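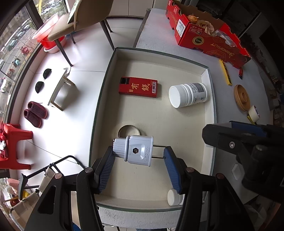
Plug between the jaws, tray on the table

Grasping rules for small parts

Is there a good-practice rule for how a demonstrator should pick up a two-prong plug out of a tray? I'm writing the one-page guide for our Kelby hand-held gripper sessions and I love this stuff, but our people all do it differently! Some squeeze across the body, some go end to end with the prongs facing a jaw. We have 620 demonstrations so far and I'd like the next batch to match.
plugwise_85
25/01/2022

Go across the body. Metal prongs against a pad is asking for trouble.
Odera fan

Great project! I wrote a guide like this last July and would happily do it again. What worked for us:

Write the rule per object type — plugs, bottles, flat boxes — and keep each one to a single sentence. Ours ran to 14 lines and people did read them.

Say which grasps are allowed as well as which one you prefer. If end to end is fine for your task, put it in writing so that reviewers don't throw it out.

Agree on a start height above the tray and a full release at the end. We lost almost 85 takes to half-open jaws before we added that line (painful).

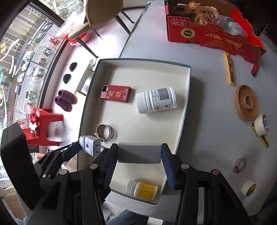 Robotics > Data collection > Good practice

Blocks need their own line too. We ask for pads flat on two opposite faces, block held level, then a short pause before moving on. It makes checking so much quicker, and new people pick it up in one session!
virura_bench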